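Home | Units | Handouts | Readings | Contact

Handout 9: Writing the household budget interview
Posted by Nga Võ, November
4 comments | 12 shares

Right, so last class we ran out of time halfway through question order, and I promised I'd write the rest up. Grab the Plasero questionnaire from your folder, we'll keep picking on it.

Plasero went out to 1,518 households (they'd hoped for 2,000) and the income question sat on page one. I love this survey, I really do, but that was a shocker! People will happily tell a stranger what they spend on bread and petrol. Ask what they earn before they've taken their shoes off and you get a rounded number, or a polite no. Put it late, offer bands, and let them point at a card if they don't want to say it out loud.

Recall periods next. For groceries, ask for the past week. For whitegoods, go back a year. The awkward ones sit in the middle – shoes, haircuts, school excursions – and the Zamine team used 90 days for those. I think that's a bit long, and a few of you argued for a month, so have the fight in your tutorial groups and write down who won.

Watch for double-barrelled questions too. "How often do you cook and eat at home?" is two questions wearing one coat. My own first draft for the Eltetti pilot had three of them in a row, and my supervisor circled every one in green pen.
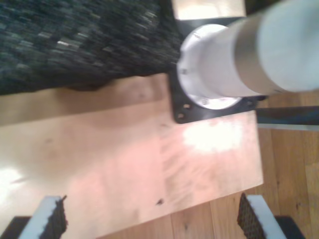
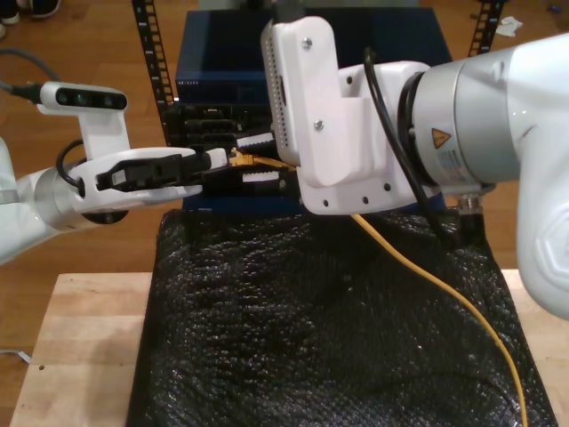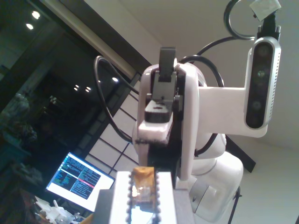
Back to probes. A good probe is short and neutral: "anything else?", "could you tell me a bit more?" A bad one hands over the answer ("so mostly rent, then?"). Rweyemamu's chapter has a lovely transcript where the interviewer simply waits, and the respondent remembers a whole car repayment. Waiting feels awful the first few times, I know. Practise on your flatmates.

For next class, bring your own draft with the skip instructions marked in colour, and swap it with someone who hasn't seen it. Have them read it aloud to you. Wherever they stumble, rewrite that line before you touch anything else. My door's open until 4 pm if your skips have tied themselves in knots.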